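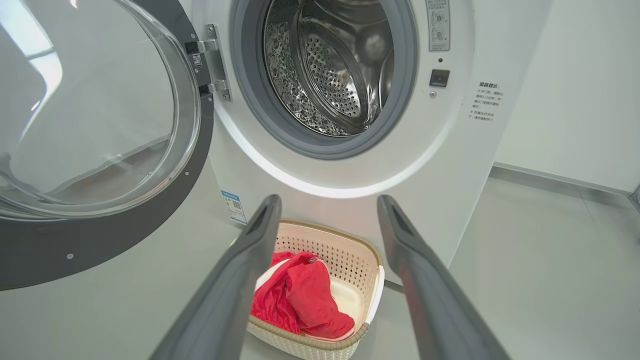
One reviewer asked whether 165 senders is enough to say anything about price in the Sterkby–Geder corridor. For averages, yes. For the tails, no, and we've dropped the tail estimates from this version.

4.2 Settlement time and sender cost

Each sender made a transfer of 1000 in local currency, half through the prefunded route and half through the token route run by Godoy. Same payout partner at the far end. Fees logged at the moment of sending, then again at payout. Two logs missing from Feburary, left out of everything below.

Token route faster in all eight payout windows. Gap widest in the late evening, when the prefunded accounts in Geder run low and transfers queue until the morning top-up. Cost is less clear. The headline fee drops, the exchange margin creeps up – most senders never saw the second part, as the receipt shows only the fee.

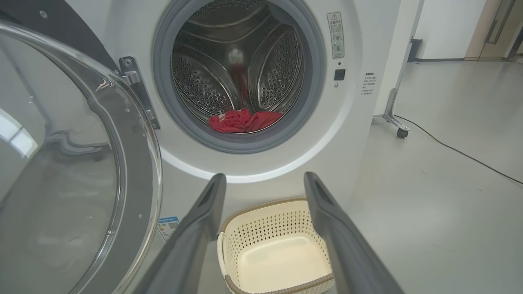
Who carries the price risk while the token is in transit? Godoy does, under the contract in force during the study, and it recovers part of that through the margin.

We had expected the margin to follow volatility day by day. Weak link at best. It moves in steps, and the steps match the dates on which the provider reset its rate table. Ridthorpe data show the same pattern, although the sample there is smaller and the payout is cash only.
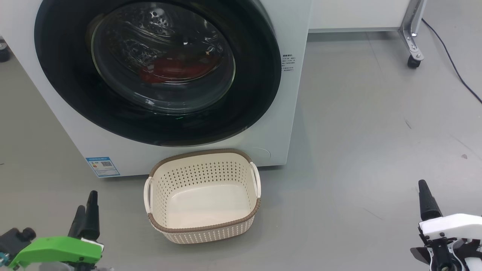 Figure 4. Front-loading washing machine with red clothing in the drum.

Robustness next. Dropping first-time senders changes little. Dropping transfers sent after 8 p.m. cuts the speed advantage sharply, which fits the queueing story

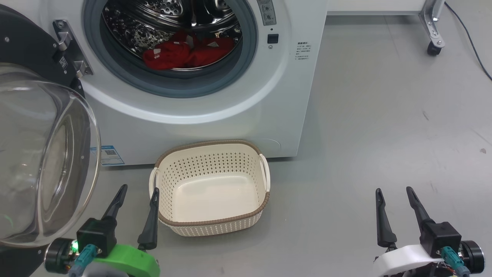
and also means that a provider with deeper balances in Geder could match the token route without touching a token at all. We can't test that directly. Balance data were not shared with us, only the time stamps of each top-up. Section 4.3 uses those time stamps to seperate queueing from processing delay.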